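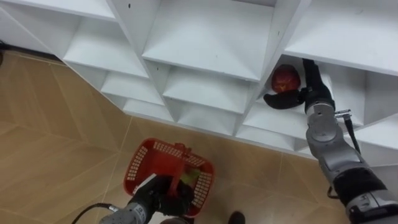 Going for the apple, basket in the other hand. Stellosdale, the Hodach project's test room.

Fruit is hard. Ask anybody who's tried to get a robot to pick it up.

I got to Stellosdale late, coat still on, and Esmaeil Moradi was already talking. Fast talker. He runs Hodach, a small project with one stubborn idea: teach a two-armed robot to shop by showing it how, over and over, and write as little code for it as you can get away with.

The showing is done by people. An operator steers both arms through the whole job, reach, grip, pull back, lower, let go. Every run gets saved. By November they had 3,000 of them, and a network trained on the lot. It takes in what the head camera sees and puts out arm motions, a short burst at a time. Then it looks again.

"The shelf is the mean part," Moradi says. Walls on both sides, a roof over the hand. Come in crooked and you hit a panel. And fruit likes to sit way at the back, so the fingers have to get in beside it without shoving it along.

Then theres the other arm. Early on the team parked the basket on the floor and forgot about it. Bad numbers. Of 30 tries with a parked basket, 20 came off clean. With the basket held and trained as part of the same motion, 37 tries, one bruised pear, no misses. Moradi wants more tries before he brags. He brags a little.

What goes wrong now? Order, mostly. A pear in one cubby, an apple across the divider, basket held up in both grippers. One hand has to let go before anything else can happen, and the network sometimes dithers over which. 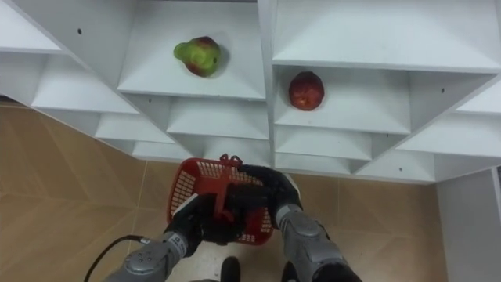
What Clunditz gets out of it

Money came from Clunditz, a grocery wholesaler, by way of a fund called Rashti. They want order picking at night. Moradi says not yet, fruit first, then cartons, bags after that. Bags scare him.

The write-up went out January 3, 2018, training runs included, so other labs can have a go at teh same shelf. Two have asked for the cubby measurements already.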